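Why Do We Paint Everything Gray?

When I moved to Clinville, I looked at 17 apartments before I signed for one. I remember very little from them, and the reason is simple: they were all gray. Gray floor, gray doors, gray kitchen. The agent, Mr. Zacharopoulos, called this "safe for everyone."

I do not agree that it is safe. A home in which no color can disturb a future buyer is a home prepared for another person, and you are the one who pays for it every month.

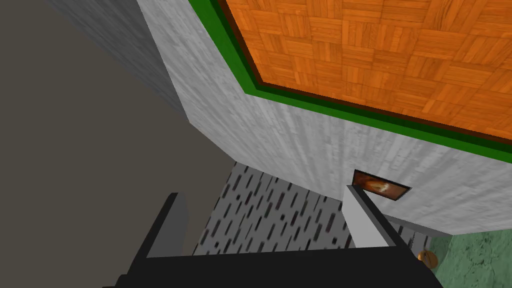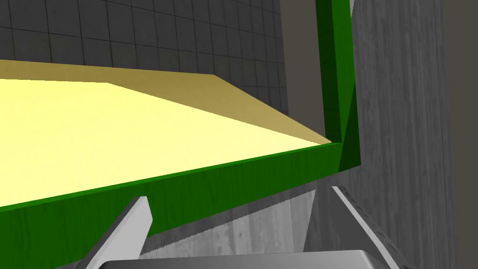

Green next to warmer colors.

My friend Liis Vītola painted her hallway dark red last November. Her mother told her she would lose money when she sells. Maybe she will lose a little — but she does not plan to sell, and she walks through this hallway every morning.

I understand people who rent and are afraid for the deposit. For them I have no good answer. But owners have no such excuse, and a can of paint is still one of the cheaper mistakes a person can make in a house.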